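4. Student Project: Collecting Demonstrations at Skullholm 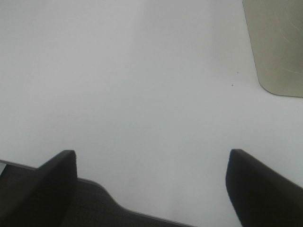 Figure 1. Wrist view with the gripper open over the tabletop.

Why were the students asked to record their own demonstrations? The course staff wanted each team to see how its own driving habits showed up later in the trained policy, and a shared set of recordings would have hidden that.

4.1 Setup

The project ran in the robotics course at Skullholm, starting in February. Students worked in teams of 5 and shared one arm with a two-finger gripper. The wrist camera was the only view given to the policy. Both fingers stay in sight at the bottom of the image, and objects away from the gripper may be only partly visible, as with the beige one at the upper right of Figure 1. Teams used the Brurno teleoperation software and stored their recordings in the Csonka format, which the course had used before.

4.2 Procedure

Each team recorded 50 demonstrations of a single pick-and-place task. A demonstration began with the gripper open and ended when the operator released the object and backed away. Failed attempts were kept in a separate folder and left out of training. The operator changed after every session so that all team members drove the arm.

Training was done on the Brondano cluster. Teams saved a checkpoint every 1,000 steps and chose one for the final test, in which the policy was given 13 trials. Start positions were set by another team and were not shown to the authors of the policy beforehand.

4.3 Grading

Success rate did not enter the grade. Teams handed in a log of their sessions, the trial results and a short report on the failures they saw. Reports that tied a failure to particular demonstrations received full marks for analysis.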